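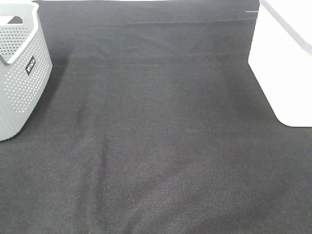

Abb. 4: Dunkelgraues Gewebe mit hellgrauem Kunststoffkorb.

3.2 Rücklauf und Auswertung

Von den 149 befragten Haushalten trennten 100 ihre Wäsche nach Farbe, die übrigen wuschen alles gemeinsam. Miranda kommt in ihrer Erhebung für Tirka zu einem ähnlichen Verhältnis. Dunkle Textilien wurden im Mittel seltener gewaschen als helle – auch dort, wo keine Trennung stattfand. Zwei Haushalte machten keine Angaben zur Temperatur und blieben in diesem Punkt unberücksichtigt. 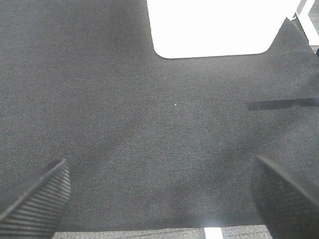 Welcher Wochentag wurde als Waschtag am häufigsten genannt?
Am häufigsten wurde der Montag genannt, vor allem in Haushalten ohne Kinder.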